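Detamside Opens Repair Hall for Household Goods, With Free Bench Space for Residents

DETAMSIDE, 12th January – Residents of Detamside can now bring broken lamps, chairs, bicycles and small kitchen appliances to a public repair hall in the former Paredes furniture showroom on Canal Street.
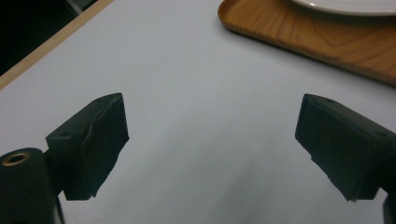

The hall is run by Tramer, a nonprofit that has offered repair evenings in the town's branch libraries. Those evenings had long waiting lists, and people with larger items were often turned away because the reading rooms had no place to put them. The new location has a loading door, a freight elevator and a parking lot behind the building.

"People were carrying dining chairs up the library steps and then carrying them back down again," said Atieno Mabula, director of Tramer. "We wanted a ground-floor room where someone can leave a job half done and come back to it."

Bench space is free to anyone with a Detamside library card. Visitors may work on their own items or book a session with a member of staff. Sessions last an hour and cover sewing, wood gluing, basic wiring, and bicycle brakes and gears. Gas appliances, microwave ovens and car parts are not accepted.

The building was empty for several years after Paredes moved its sales floor out of town. Tramer has signed a lease for 4 years, with an option to renew. The work included new lighting, a ramp at the front entrance and a separate sanding room with its own air filter. The original oak staircase has been kept, although the upper floor will stay closed to the public until a second exit is built. That work is expected to start in July.

Purketti, a hardware wholesaler, has donated 600 hand tools and will supply screws, glue and sandpaper at cost. Tools can be borrowed for up to a week against a refundable deposit. Power tools have to stay in the building.

"A lot of these are returns with a damaged box and nothing else the matter with them," said Leopoldo Becerra, sales manager at Purketti. "We would like to see them used."

Tramer also plans to keep a parts library of knobs, hinges, plugs, belts and chair casters taken from items that can't be fixed. Kiros Birhane, who manages the workshop, is asking residents to hold on to the manuals for older appliances and bring them in for scanning. The originals will be handed back the same day.

The hall is open every afternoon except on public holidays. Children under 12 must come with an adult. Items left for longer than a month without a call will be taken apart for the parts library.

Groups and schools can reserve the room in the mornings. Requests should be sent to Sieglinde Fröhlich at the front office, with the size of the group and a preferred date.

Media contact: Dagim Worku, Tramer Press Office, Canal Street, Detamside | © Tramer. All rights reserved. | Back to top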